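Kerekes Bundle Wraps, 100-pack: six months on moving cables

I bought these for a job that most hook-and-loop wraps are not sold for. The cables behind my sit-stand desk travel the full height of the lift column several times a day, and the sleeve on my lathe's work light gets dragged back and forth with the carriage. Static ties behind a television have an easy life. A tie on a cable that bends is a wear part, and I wanted to know how long one lasts.

The pack contains 100 straps in a single width, black on one side and gray on the other, with a slot at the head so the strap stays on the cable when opened. Price was 42 dollars. The Dradus equivalent costs less per strap but has no slot, and I have lost enough of those under the bench to pay for the slotted type.

Installation

Thread the tail through the slot, pull, fold back, press. The hook side is stiff out of the bag and softens after a week. Overlap should be at least half the circumference of the bundle. With less than that the tail lifts under vibration, and on the lathe it lifted by Friday of the first week. I re-wrapped with a full overlap and have had no movement there.

Do not pull them tight. The strap has no ratchet, so the temptation is to haul on it until the bundle feels solid. On a flexing run the individual cables need to slide past each other. I checked mine by pushing one cable lengthwise with a thumb: if it moves with some resistance, the tension is correct.

Wear

The desk run was logged by the controller at 1098 height changes over the test. Of the straps on that run, 2 had lost enough hook to need replacing, both at the point of tightest bend. The others show fuzzing at the edges and still hold. The stitching at the slot is intact on all of them.

The nylon zip ties I used previously never let go, but they marked the jackets. A cut tail also leaves a sharp corner, and the one near my keyboard tray drew blood more than once. Dorottya Szabó, who has the next bench over, prefers zip ties trimmed with flush cutters and considers wraps a waste of money. Her runs are tidy. They also need a knife every time she adds a cable.

Mixed practice is common on machinery. A wide strap carries the bundle, and a narrow tie keeps the cables together where the route changes direction.
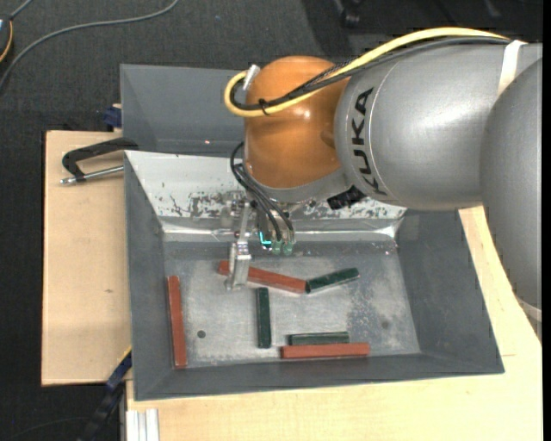
White strap around the arm, small black zip tie on the yellow and black cables.

I have since copied that arrangement on the desk: Kerekes straps along the column, one loose zip tie at the turn below the top. It behaves better than straps alone.

Complaints

The gray side picks up lint and cannot be washed clean. There is only one length, too long for a pair of thin cables and just long enough for a full desk loom. The Vomiron roll, cut to length, solves this but has no slot — pick which annoyance you prefer.

Solvent resistance is not stated on the bag. Way oil has not hurt them so far.

Recommended for moving runs indoors. For fixed wiring, buy the cheaper Dradus straps.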